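Clolico Folk Tune Collection

Welcome! Clolico is a collection of fiddle and accordion tunes written out in plain text, so you can read them, print them, search them or load them into whatever music program you like. It started as a shoebox of handwritten sheets and now holds 3927 tunes, and we are still finding more.

What's inside

tunes/ – one file per tune, in ABC notation
sources/ – notes on where each tune came from
index.csv – title, key, meter, region, source
sets/ – tunes that go well together at a dance

The Lutier notebooks make up the oldest part of the collection and they are a joy. Lots of odd little waltzes with an extra bar in the second half! We left those bars in. If a tune looks crooked, check the source note before you send a fix.

Getting started

Download the whole folder and open index.csv first. Sort by key if you play accordion, or by meter if you need something for dancers. The sets folder has 30 ready-made sets, and the polka ones are great fun for a mixed group.

Titles

Many tunes have three or four names. We use the name in the source as the main title and put the others in the "also" column. Untitled tunes get the name of the notebook and a page number, like McKinnon 12. 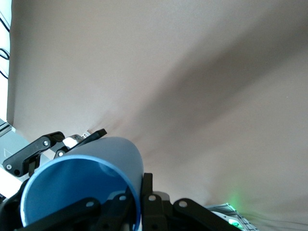

Chords are only a suggestion. Hryhorii Karpenko wrote most of them and he likes a minor chord where other people would play a major one, so try both. Tunes with no chords yet are marked "bare" in the index – there are 300 of these, and we would love help with them.

Known problems

Some grace notes in the McKinnon tunes are guesses, as the ink has faded badly. Repeats are missing from a few of the marches. Two tunes called Gernirier are in the index, and they really are different tunes.

Adding a tune

Send one file per tune, with the key, the meter and where you learned it. A tune from your grandmother is just as welcome as one from a book. Illia Yurchenko plays through new files on the fiddle before they go in, and the next batch is planned for December.

License

Our typed versions and chords are free to use, share and change. Please keep the source line at the top of each file.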